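**Thread: block paving, faded to bits, clean it or lift it??**

**puddock47**

Posting in a rush, on my lunch. We look after the grounds at Hurncombe and the long path is up for discussion again. Herringbone block, been down years, before my time. Gone very pale and pinky over most of it with a darker red strip running down it and grey patches where it's worn. Boss wants it "looking like new" by August. I've said define new.

Options so far:

- jet wash and re-sand
- jet wash, re-sand, seal (Branutex quoted, 1,541 for the lot, seems steep??)
- lift and relay the worst stretches
- leave it alone, my vote

Wide bit by the lawn

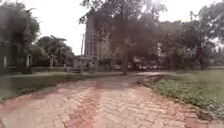 *Open end of the path, the faded blocks and the redder strip.*

Edges are a bit wavy where it meets the grass. No edging that I can find, poked about with a spade. Grass is patchy as well but that's another thread.

Anyone sealed old block and been glad they did?

---

**Margaux Bodin**

Don't seal it. Sealed ours at the old place, looked lovely for one winter then went milky in patches, and getting it off again was a nightmare. Took longer than the sealing.

Jet wash on a low fan, let it dry out properly, kiln dried sand, brush in, leave a week, brush in again. Done.

---

**tidyedges**

Disagree with Margaux, sorry. Milky means it went on damp. Every time. I've done eight drives with the Puvum stuff and only one went off, and that was me being impatient in October. If the boss wants colour back then cleaning won't do it, the pigment's gone out of the top of the block. A colour enhancing sealer is your only hope short of new ones.

What's the darker strip? Repair? Or did someone lay two colours on purpose?

---

**puddock47**

@tidyedges no idea is the short answer. Old foreman reckoned there was a trench dug for a water pipe and they put it back with whatever they had. His mate says it was always meant to be a stripe. Neither of them has a drawing.

Thing is if it's a pattern I don't want to be the one who seals it all to one colour

---

**grumpygravel**

You won't get it all one colour whatever you do. Old block takes sealer differently depending on wear. Did a churchyard path that came out like a zebra.

Also 1,541 isn't steep if it includes the sand and the wash. Does it? Get them to itemise. Guérin do one with everything on separate lines, much easier to argue with.

---

**puddock47**

Good shout, will ask. It just says "restoration of paved area" and a number.

Should've said, the other stretch is different again. Goes between the shrubs, big hedge all up the left side and bare soil under it, so you get bits of leaf and twig and general muck on the blocks. Brushing it is a weekly job. Middle is in shade from the trees and bushes too. More of a stripy look along there, reddish and then a greyer band.

Wondering if this end is even worth sealing when it's going to be covered in hedge droppings by the Friday
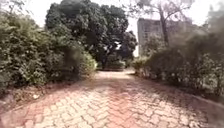
**tidyedges**

Shade is your problem then, more than colour. Sealer needs dry blocks AND dry joints, and under planting the joints hang on to damp for days. I'd seal the open end if the boss insists and leave the hedge end bare. Or cut the hedge back hard first, let some air in. And get something between the soil and the paving, even a treated board, or every downpour will wash it over.

---

**Margaux Bodin**

Now you're half agreeing with me :)

Would NOT cut it back hard in one go, depends what it is. Some won't shoot again from old wood and you'd have bare sticks all summer. What is it, puddock?

---

**puddock47**

Mixed I think? Some of the leaves are yellower than others. Will take a sprig to someone who knows. Not me.

Board idea is good. Boss will say it looks cheap. Steel edging then, what's the damage on that?

---

**grumpygravel**

More than you want to spend. Board, stained dark, 50mm below the top of the block so the brush doesn't catch. Won't notice it after a month.

And for the open end you need a proper haunch on the edges or they'll keep wandering. Take up the outside course, concrete, relay. Couple of weekends if you've help. That's where I'd put the money, before any sealer. Pretty blocks sliding into a lawn are still sliding into a lawn.

---

**tidyedges**

Agree on edges first. Still say seal after.

---

**Margaux Bodin**

Still say don't.

---

**puddock47**

Right, update, 12/30/24 and freezing so nothing's happening till spring anyway. Went back to Branutex and the price does NOT include sand, or the edges, or moving the benches. So that's out unless they shift.

Told the boss 500 for materials and we do it ourselves, edges first, then wash and sand. Test patch of sealer at the open end, one square metre, tucked out the way. If it goes milky Margaux gets to say so. Hedge end gets the board and a brush and thats it.

He said "what about the stripe". Stripe stays.

Anyone know if it's worth hiring a plate compactor after relaying just the one outside course or is a rubber mallet enough?

---

**grumpygravel**

Mallet and a length of timber. Compactor next to fresh haunching will only shake it loose.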